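4.3 Data collection with the hand-held gripper

All demonstrations were recorded with the Clakon hand-held gripper, which shares its finger geometry and pad material with the end effector mounted on the arm used in Section 5. The operator holds the tool by a rear handle and opens and closes the fingers with a trigger. A wrist-mounted camera looks forward between the fingers, so that both pads remain in view over most of the opening range. No external camera was used and no markers were placed in the rooms.

We collected 2269 episodes in 26 homes. Of these, 1696 were kept after the filtering described below. Each home was visited once. Operators were told which task family to perform (clearing, sorting or fetching) but were given no script for the order of objects, and residents were asked to leave the kitchen as it would normally be at that time of day. This instruction matters for the results in Section 4.5, as the density of objects on counters and tables varied far more between homes than it did in the laboratory kitchen used in earlier versions of the dataset.

An episode begins when the operator presses the record button with the fingers open and ends when the button is pressed again. Operators were asked to hold still for one second at both ends. The still periods are used to estimate the gyroscope bias and are removed before training.

4.4 Filtering and annotation

Episodes were removed for three causes. The first is tracking loss. Camera pose is recovered by visual-inertial odometry, and an episode is dropped if the estimator reports a reset at any point between the two still periods. Resets were most common when the tool was brought close to a plain cabinet door or a blank wall, where few features could be tracked. The second is trigger dropout, a hardware fault in which the encoder returns a constant value while the fingers are moving. The fault was traced to a loose connector on one unit, and every episode recorded with that unit before its repair was checked by hand. The third is operator error, which includes early termination and recordings in which the requested task family was not attempted.

The remaining episodes were split into segments at changes of the gripper state. Two annotators labeled each segment with a verb, a target object and, where relevant, a receptacle. The annotators worked separately on a shared subset of 172 episodes, and disagreements on this subset were used to revise the labeling guide before the rest of the data were labeled. Most disagreements concerned the receptacle. A container can be the place an object is put into in one segment and the place it is taken from in the next, and the first version of the guide gave no rule for segments in which the fingers are open above a container and have not yet closed on anything. The revised guide assigns such segments the verb "approach" and leaves the receptacle field blank until a grasp or release takes place.

Labels are stored as plain text strings and are mapped to a closed vocabulary only at training time. We kept the original strings so that other groups may choose a coarser or finer vocabulary.

4.5 Clutter-conditioned approach prediction

The policy baseline from Section 3 predicts a short horizon of relative gripper poses from the current camera frame and the last gripper width. It performs well when a single object stands apart from its surroundings and poorly when several graspable objects lie together. Inspection of the failed rollouts suggested a common pattern. The predicted poses for successive frames pointed toward different objects, and the executed motion ended between them.

We therefore added an intermediate target. Before predicting poses, the network outputs a heat map over the image that marks the expected contact region at the next closing of the fingers. The heat map is supervised by projecting the midpoint between the pads at the moment of closing back into all earlier frames of the same segment, using the recovered camera poses. No manual labeling of contact points is needed. The heat map is then reduced to a single location by a soft maximum, and that location is passed to the pose head together with the image features.

Two details of the projection affect its quality. First, the midpoint is only a good stand-in for the contact region when both pads meet the object at nearly the same time. For objects that were pushed by one finger before being grasped, the projected point is offset toward the finger that made contact second. We did not correct for this. Second, earlier frames in a segment may show the contact region hidden behind another object or outside the image. Frames in which the projected point falls outside the image are excluded from the heat map loss but are kept for the pose loss.

Containers placed on the floor form a hard case for both versions of the policy. The tool is pointed downward, the background behind the container includes distant furniture, and the rim limits the set of wrist angles at which the fingers can enter. Figure 6 gives a view of this kind from a kitchen episode. The pads are spread on either side of a light blue basket that holds two white cups and a green vegetable scrap, and further scraps and pieces of orange peel are on the table at the left. An object-level detector run on the full image returns many candidates in such a view, including items on the counter and on the wall shelf that are well beyond the reach of the tool. The heat map is not restricted to reachable regions by design, and any such restriction has to be learned from the demonstrations.

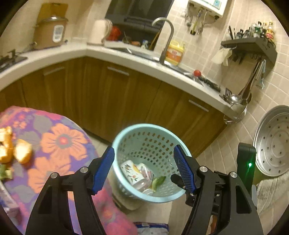

Figure 6. Camera view from the hand-held gripper with the fingers open and a perforated basket between the pads. Cups and a vegetable scrap are inside the basket; the counter, sink and wall shelf are in the background.

We compared the baseline and the heat map variant on held-out homes. The split was made by home, so that no room appears in both training and test data. Both networks used the same image encoder, the same number of training steps and the same learning rate schedule. Offline, the heat map variant gave a lower error in the predicted approach direction on cluttered segments and had no measurable effect on segments with a single isolated object. The gain was largest in the early part of the approach, when the fingers are still far from the target, and shrank as the distance decreased. Near contact the two variants were nearly equal. We take this as support for the reading given above, in which the baseline fails by not settling on one object early enough.

The benefit did not extend evenly to all receptacles. For open trays and plates, the location marked by the heat map was usually on the object that the operator went on to grasp. For baskets and bowls it was often placed on the near rim. Perforated walls appear to make this worse, though the dataset contains too few matched pairs of solid and perforated containers to separate the effect of the wall pattern from that of container depth. Adding the gripper width history as a second input reduced the number of rim errors slightly but also slowed convergence, and it was left out of the final model.

We also tested a variant in which the heat map was supervised by the annotated object name through a pretrained detector in place of the projected midpoint. This variant was weaker when two objects of the same class lay side by side. The detector assigns both objects a high score, and the soft maximum then returns a location between them, which reproduces the failure seen in the baseline. Replacing the soft maximum with a hard maximum removed the in-between locations but led to switching between the two objects from frame to frame.

4.6 Limits of the collected data

The homes were recruited through two local contacts and are not a balanced sample of kitchen layouts. Operators were all right-handed, and the approach directions in the dataset lean to the right as a result. Mirroring the images and poses during training reduces this effect for the policy but introduces rooms with reversed printed text, which may matter for users who wish to train on package labels. The release therefore contains only the original recordings, and mirroring is left as an option in the data loader.

The recordings hold no force signal. Contact can be inferred from the gripper width only after the fingers have stopped closing, and light contacts made during an approach are not marked. Segments with visible pad deformation could in principle be used to recover some of this information, and we leave it to later work.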